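Osach Newsletter
Home | News | Projects | Archive | Contact
Reading time: 2 min
Print | E-mail

Two arms, one policy

The Udik group has been training a pair of arms to handle small black cases on a plain white table.
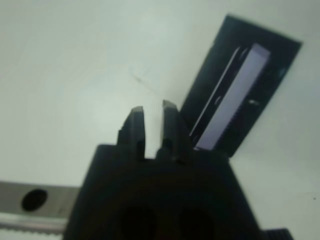 Menon asked whether wrist views alone would be enough. The group says no - the head camera is still needed when both grippers close in. 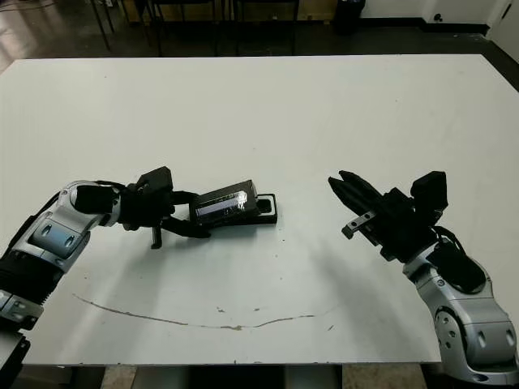 Training used 1213 demonstrations, with 40 held back for testing.
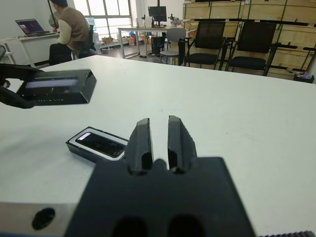
Issue 355

Glossy surfaces remain the hardest part.
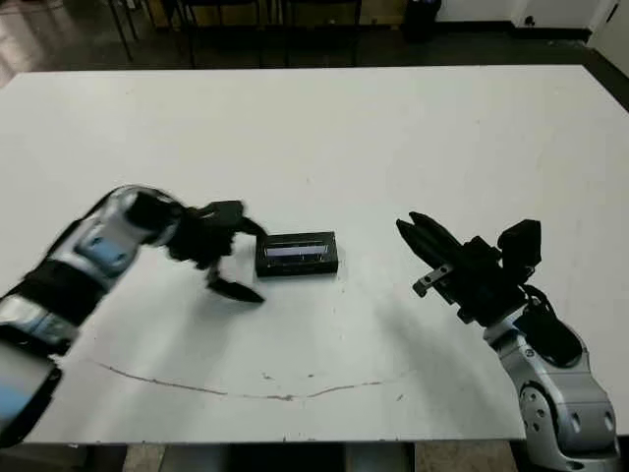 Geka, October 25, 2019 - The next round of tests is planned for December.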